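Slide 4, after the coffee break. Speak slowly.

Good morning again. My name is Marlina Ngau and I work on tableware at Tarigan. In July we asked 404 families which plate they take first for a small child.

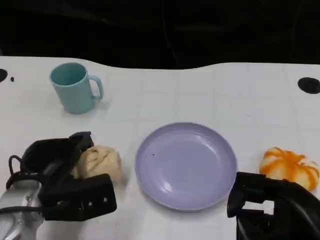

Color is my main point today. Parents told us they want soft colors that stay calm on the table. Look at the lavender plate and the teal mug on white: both are pale, but the child can still find the border. Pause. Then ask the room who has plates like this at home.

Next slide: prices, Edgars continues.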